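Last updated: 16 January 2024
Print this page | E-mail this page

Undia branch inspection – solvency file checklist, with comments
By Linnea Rustad

1. Capital figures agree with the signed accounts. Yes, at the second attempt. The first draft had 1,017 where the ledger had 837.

2. Claims reserves reviewed by someone outside the claims team. Ticked by Tarmo Paju, who runs the claims team. Not accepted.

3. Reinsurance treaty signed and on file. Antoniadis cover note seen. The treaty itself is "on its way", as it was in November.

4. Sample of 50 motor policies checked for unpaid premiums. Done – though I would like to know who picked the 50.

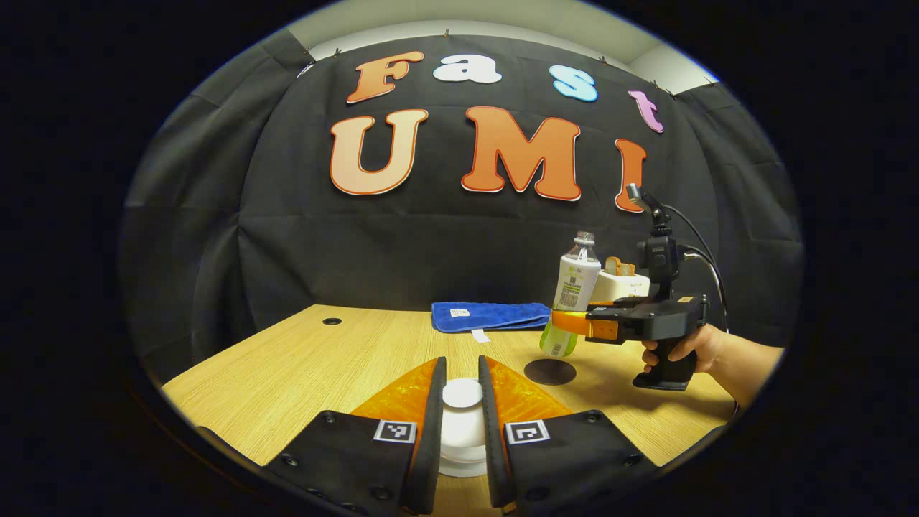 Linnea Rustad

5. Fire doors and records room. Room locked, key log blank for two weeks.

6. Backup copy of the policy register held off site. Zirier say yes. No test restore has been shown to me, so left open.

Items 2, 3 and 6 go back to Ieva Juška for a written reply.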